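Kitchen Table Grippers: progress report to the Ziltano small builds fund

6 min read

Since our last report we've moved from getting hold of things to moving them about with some purpose, and I'm delighted to say the second half of the grant is being put to good use. The money stands at 564 pounds spent out of the award, with 225 pounds set aside for spare finger pads, fasteners and a second box of pivot hardware. Nothing has gone over budget so far.

The big change is that we've given up on blocks. We spent most of January picking up foam cubes and got very good at it, which told us very little about a kitchen drawer! So the test set is now ordinary table things: chopsticks, spoons, thin sticks of different lengths. They roll, they hide under each other, and they punish you for closing the fingers a few millimetres too high.

Chopsticks have been the hardest and by far the most fun. A lone chopstick on a cloth gives the fingers hardly anything to get hold of, and two lying across each other are worse again (you go for one and nudge the other). We now come in with the gap between the pads lined up along the stick, close slowly, and only lift once both pads have met it squarely.
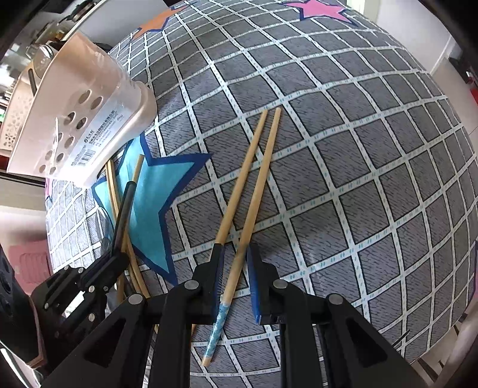
The blue rubber pads have made more difference than anything else we bought. With the old bare fingers a thin stick would spin as soon as it left the table, and we lost a lot of evenings to that. The rubber gives just enough. I'd like to try a softer grade next, and Bowen have offered us a few offcuts at cost, so the price of finding out is small.

The linkage has also settled down. Ljubica Obradović stripped both sides and refitted the pivots after we found play in one of them, and the fingers now close evenly from fully open to fully shut. She has written up the order of assembly, including the washer that everyone puts on backwards, and copies have gone to the Nodham group, who are starting a build of their own.

Recording is going well too. We have 1,369 attempts logged, each with a note of the object, who was holding the gripper and whether the pick held until it was set down again. Failed picks stay in the log. They've turned out to be the more useful half of it, particularly the ones where the fingers were in the right place and the approach was wrong.

Working at a proper table in a proper home has been a great help. The patterned cloth is a tougher background than the plain bench we started on, and there's always something new within reach to try. We've also begun using 2 grippers at the same table, which needs a bit of talking to each other and rather more elbow room.
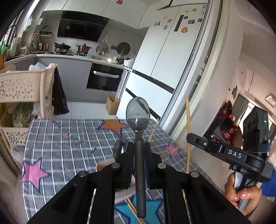 Flundivier Home Robotics Club, Shared Workshop Section

Spoons are our next target for steady results. The handle is easy enough to grip, but the weight sits out at the bowl end and the whole thing wants to tip if you take it too low. We're marking up a simple chart of grip heights for each spoon in the set, and I hope to include it with the next report.

Still to do before the grant closes:

- fit the softer pads and repeat the chopstick runs
- finish the spoon chart
- try handing an object from one gripper to the other
- tidy the log so that other clubs can read it without ringing us up

The handover is the one I'm most excited about. It may well take longer than we planned, and if it does I'd ask to carry any unspent pad money over to cover it. Receipts are in the usual folder, and we'd be very glad to have someone from the fund come along for an evening and have a go themselves.

Recent reports
Choosing finger pads on a small budget
Notes from the Nodham build
Why we stopped using foam cubes
How we keep our log

We use cookies to remember your settings and to see which pages are read. By carrying on you agree to this. Manage cookies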